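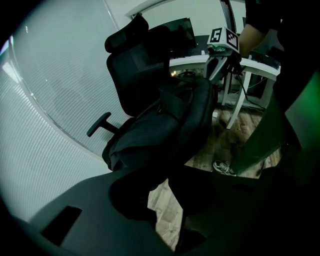
Is the Gonine reading program doing what the grant paid for? In part, and less than our last report suggested.

I took over this report from Hatsue Mizuno in April and went back through her attendance sheets before writing a word. The sheets are fine. My trouble is with what we have been claiming on the strength of them.

## Enrollment

We told you in the proposal that 1000 adults in Birach would borrow at least one book from the evening collection during the grant period. The library's system does show 1000 loans. Loans and borrowers are different numbers, and our last report treated them as the same. A small group of regulars takes out a stack every visit. Until Birach's desk staff can pull a list by card number, please don't quote that figure in your own materials.

The tutoring side is easier to check. We have 14 adults signed up and 11 still coming. Three stopped after the schedule moved to 7 p.m., and two of those told us the last bus was the problem. I'd call that a decent result for a first year, though it's a small group and they were keen to begin with.

## Reading scores

Yoshinori Sakai ran the second round of reading checks. Most learners scored higher than they did in the first round. I would be careful with this. Both rounds used the same passages, and a person who has read a page about renting an apartment will read it better the next time whether or not we taught them anything. Yoshinori disagrees with me and thinks the gap between rounds was long enough. We've agreed to use new passages in the next round and see.

What I do trust is the tutors' notes. One learner filled out a school form for her son without help. Another has started on the Hamada workbooks by himself and is asking for the second set — we don't have it yet.
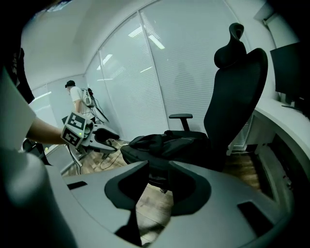
## Spending

Books and printing came in under budget. Tutor training went over, mostly from repeating the first session for people who missed it. Isto, our outside trainer, charged full price for the repeat. The contract allowed it and I should have read it more closely when I was asked to look it over. The two lines nearly cancel out, and we aren't asking for more money.

## Next period

- New passages for the third round of checks
- Borrower counts by card, replacing loan counts
- An earlier tutoring slot, if the library will give us a room before 6 p.m.
- A decision on whether to keep the Isto contract

I'd rather hold off on the expansion to a second branch. Hatsue's plan for it is a good one, but it leans on the enrollment number above, and so far I can't stand behind that number.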